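Print this page | E-mail this page

Review: The Osman Tabletop Suite for Simulated Manipulation

The Osman Tabletop Suite is a software package for training and testing robot arm policies in simulation. It is distributed by Trumard and supplies rooms, furniture, household objects and a scoring program. This review covers the current release, which our laboratory has used since July to evaluate a method for moving policies from simulation to a physical arm.

Installation was straightforward on two of our three workstations. The third required an older graphics driver, a point the manual mentions only in an appendix. Once installed, the suite generates a new arrangement of objects for every episode. The user selects the arm, the furniture and the degree of clutter, and the generator does the rest. A set of up to 3000 episodes can be prepared overnight and stored for later use, so that different policies may be compared on identical arrangements.

The clutter setting deserves particular attention. At its lowest value the target object stands by itself. At higher values, the generator places unrelated household items close to the target and allows them to lean on or hide one another. Policies that perform well at the low setting often fail at the high one, and the suite makes this weakness easy to measure.
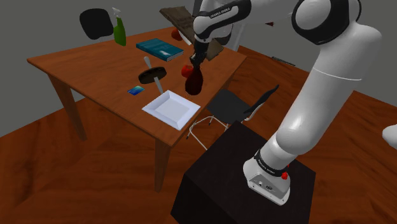 Category: Simulation Software

Grasping of narrow-necked objects is handled well. With the dark maroon bottle shape, the gripper closes on the neck and the object stays upright beside the plate, with a red fruit immediately behind it. Arrangements of this kind are useful because a policy must bring the fingers to a small region while keeping clear of its neighbors. The wood grain of the table and floor is rendered clearly, and the highlights on the arm are convincing enough for camera-based training.

We tested the suite with the Pleltov method, in which a policy is first trained on full knowledge of object positions and is then used to teach a second policy that receives camera images only. Training of the second policy was stable in all five runs. Transfer to our physical arm was satisfactory for upright objects and poor for thin, flat ones. We attribute part of that difference to the contact model, which allows flat objects to slide more freely than they do on our own table.

Placement is less carefully handled than grasping. The scoring program records a success as soon as the object is within the target area and the fingers have opened. An object that tips over a moment later is still counted. Users who intend to publish placement results should add a waiting period of their own – we used two seconds – and should report that they have done so.

Documentation is adequate for standard tasks. The chapter on adding new objects is out of date and refers to menu items that no longer exist. Support requests sent to Trumard were answered promptly, although one question about friction values remains open.

Laboratories that already use the Grimon simulator will find the Osman suite slower to run but considerably richer in its objects and layouts. It is recommended for research on grasping in clutter. For work on stacking or precise placement, we advise waiting for a revised scoring program.

Print this page | E-mail this page

Related items
Grimon Simulator: Notes on the Updated Contact Model
Teacher and Student Policies: A Reading List
Choosing a Gripper for Bench Experiments
Reporting Success Rates in Manipulation Studies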